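She had been baking for the Nindham summer market for three seasons before she told her family how much flour she was buying, and she still laughs (a big, rolling laugh) when she gets to that part.

"My mother thought I was making a loaf or two for the neighbors," she says, pouring us both more coffee. "Then in July I sold 800 rolls, and well, I had to come clean!"

The recipe came from a bakery in Cistville where she swept floors as a teenager, and she has hardly touched it, apart from a little more salt and a much longer rise. She starts at four in the morning, with the radio on low, and she says she wouldn't trade that hour for anything.

"I'd like a second oven," she adds, "and maybe a nap."

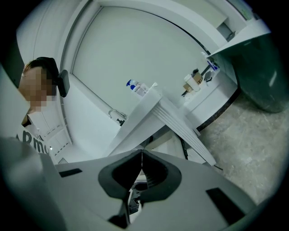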